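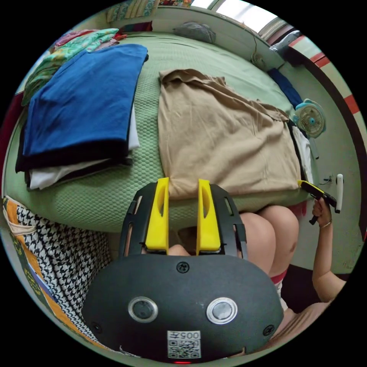

Kendeck Folding Rower

Price: $1,189
Ships from our Usstead warehouse
Maximum user weight: 300 lb
Resistance: magnetic, adjusted with a knob on the side of the housing
Warranty: 4 years on the rail and main body, one year on the seat, strap and handle

The Kendeck is a home rowing machine made by Gallardo. It is built for people who want a full workout but don't have a spare room to put a machine in. The rail folds up against the body and locks with a pin. When it is folded you can roll it on its front wheels and stand it in a corner or a closet.

Rowing works the legs, back and arms in the same stroke, and most of the push comes from the legs. Your feet stay on the footplates the whole time, so it is easier on the knees than running for a lot of people. If you have a back injury, talk to your doctor before you buy any rower, including this one.

Setting up

The machine comes in one box. The body is already put together. You attach the rail, the rear foot and the seat stops with the hex key in the parts bag. Two people will find it easier than one. Check that both seat stops are tight before anyone sits down.

Display

The display shows time, strokes per minute, distance and calories. The calorie figure is an estimate and does not know your age or your weight, so don't plan your meals from it. Use it to compare one session with another. The display runs on batteries, which are included, and turns on when you pull the handle. There is no app and no subscription.

Seat and handle

The seat is molded foam and can be replaced. The handle is straight with rubber grips. 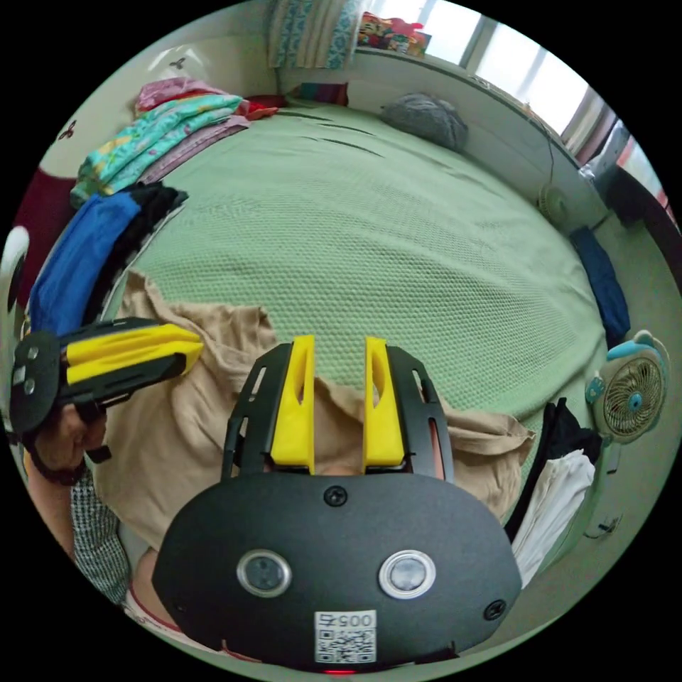 A wider handle is sold separately and clips onto the same strap, with no tools needed. People with broad shoulders often like it better. The footplates slide to fit different shoe sizes and the foot straps close with a buckle.

Care

Wipe the rail with a dry cloth after each use. Sweat left on the rail makes the seat rollers noisy. Every 200 hours of rowing, check the strap for fraying near the handle and tighten the bolts on the rear foot. Don't use oil on the rail.

Getting started

If you are new to rowing, keep the resistance low and row for ten minutes. Push with the legs first, then lean back, then pull the handle to your ribs. Go forward in the opposite order. Add a few minutes each week. Turning the knob all the way up on the first day mostly gives people a sore lower back.

Customer comments

"Quieter than the air rower I had before. I can use it while the baby is asleep." Iida Savolainen

"Good machine. The instructions for the rear foot could be clearer, I had it on backwards the first time." Teodoro Iglesias

"Folds easily but it is heavy, so measure your stairs." Fongchan Wannasri

Delivery and returns

Delivery is to the front door. Carrying it upstairs costs extra and has to be booked when you order. You can return the rower within 30 days if you kept the box. Replacement seats, straps and rollers are sold on our parts page.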